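The woman who manages the rental flats at Naylor has kept a written log of tenant repairs since she started there. We met at her kitchen table in June, with the log between us. It had reached 1068 entries.

"Most of them are small," she said. "A dripping tap, a stuck window. People apologise for ringing, and I wish they wouldn't."

She writes each one up in pen, then types it out at the end of the month.

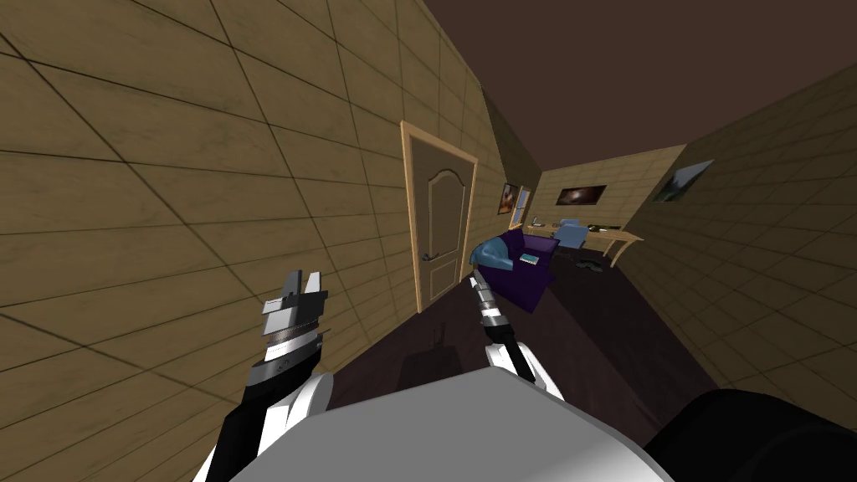 One tenant in the Brurska block wrote to say that the log was fine but the replies were slow, and that a fortnight was too long to wait for a light switch.

She agreed with that. The trouble, she said, was money. The owners, Cenier, let her approve jobs up to $600. Anything dearer goes to head office, and head office meets every 2 weeks.

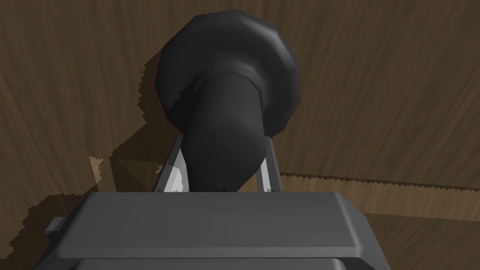
"So I split what I can," she said. "Plumber first, painter later. It's all above board and it's all in the log."

I asked which calls she dreads. She said noise, because there is no part to order.

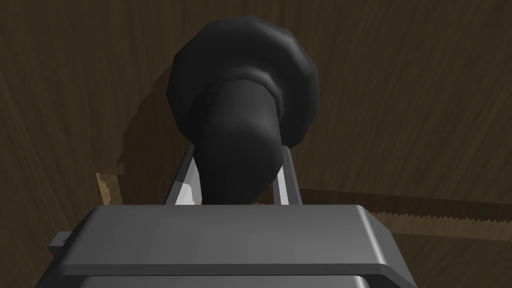
Blocked drains come up more than anything else in winter. She asks tenants to try hot water first, then ring her before they buy chemicals. For a sink she likes something with a dome, a raised collar and a narrower neck, though any plunger that seals will do. If 3 goes don't shift it, she books the plumber.
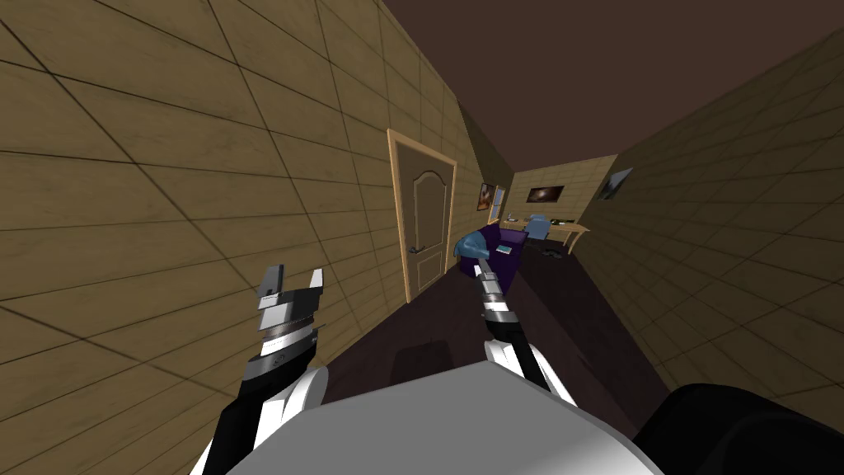 She has been offered a job at Ukoditz, with a bigger office and fewer flats. She hasn't answered yet.

"I'd have to leave the log behind," she said. "Someone else's handwriting would be in it."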